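Laundry folding

Laundry folding is the household practice of arranging clean, dry clothes and linens into flat, compact shapes so that they can be stacked, stored or carried. It is the last step in doing the wash, after drying and before putting away, and it is one of those everyday skills that most people pick up as children from whoever happened to be doing it nearby.

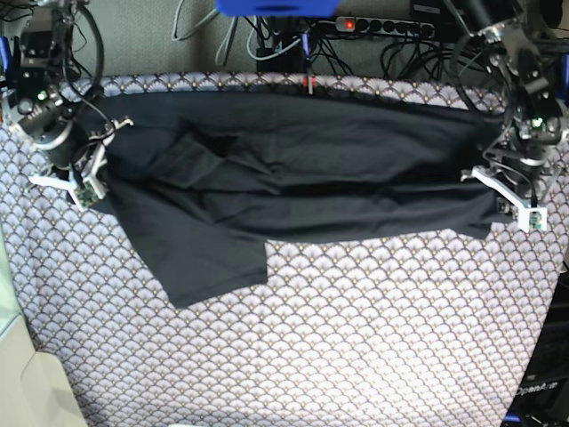

The habit of folding cloth is very old, and for much of its history it had more to do with bedding and table linen than with clothing. Households that owned a good deal of linen kept it in chests, and later in presses and cupboards, where neatly squared sheets and napkins took up less room and held their shape until they were wanted. Everyday garments were often hung on pegs or laid over a rail. The chest of drawers, once it became common in ordinary bedrooms, did a great deal to bring shirts and underclothes into the folding pile as well.

Methods

The T-shirt is probably the garment that people have argued over most. In the plain method, the shirt is laid face down, the sides and sleeves are turned in toward the middle, and the hem is brought up to the collar in one or two folds. Shops tend to use a folding board, which gives every shirt in a stack the same width and leaves the neckline showing at the front. A quicker method, which spread widely through online videos, begins with a pinch at the shoulder and another halfway down the body, after which the shirt is crossed over itself and shaken out - it takes a little practice, but it is a pleasant trick to learn.

Rolling is favored by travelers and by people with deep drawers. Upright folding, in which each item is made into a small packet that stands on its edge, lets the owner see everything in the drawer at once. Fitted sheets are a subject all to themselves, and the usual advice is to tuck the four corners into one another before squaring off the rest.

Local customs

In the harbor town of Skurkport, folding has been part of the fall fair for many years. The contest is held in October, and entrants are given 20 towels and 21 shirts to fold and stack, with marks for evenness as well as for speed. The best time so far is 329 seconds. The Pylypenko laundry, which stands a short walk from the harbor, lends the tables and the baskets.

Storage

Folded clothes keep best when they are fully dry and not packed too tightly. Heavy knits are nearly always folded, as hanging can stretch the shoulders, while linen and crisp cotton shirts are more often hung to spare them the creases. Stored blankets and tablecloths benefit from being refolded along different lines now and then, so that the cloth does not wear at the same crease year after year.

See also: Ironing; Clothesline; Linen closet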